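The woman who runs the small guest house in Windton did not want to talk about money first. She wanted to talk about sleep. "People forgive a cold breakfast," she told me. "They don't forgive a bad bed." 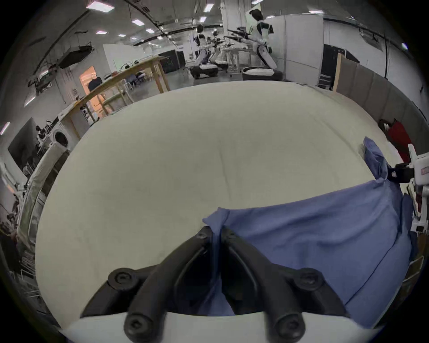
She opened in June with 2 rooms, and she washes everything herself. The first season was slow - 29 guests in all.

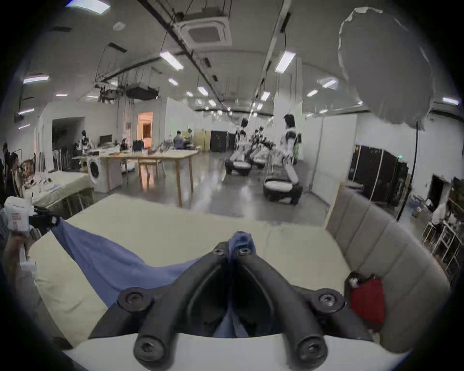 By R. Tamošiūnaitė | 10/09/2023

"I was afraid every morning," she said. "But the guests wrote to their friends, and the friends came."

Her bigger neighbor, the Hundura hotel, has 100 beds. She is not jealous of it. 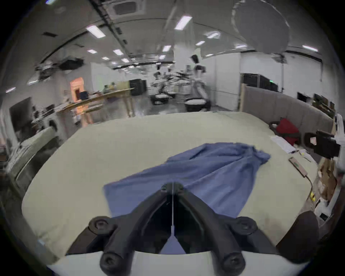 "They have an elevator, I have a pear tree," she said, and poured me more tea. A new boiler will cost her 600 euros, and she will pay it before winter. 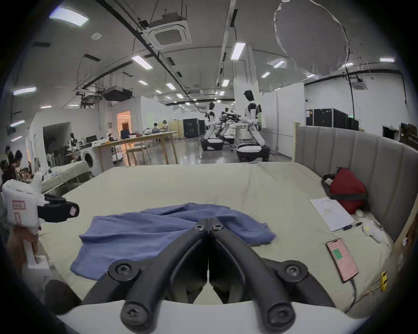 R. Tamošiūnaitė

I asked if she would take a third room. She thought for a long time. "Ask me when the boiler works."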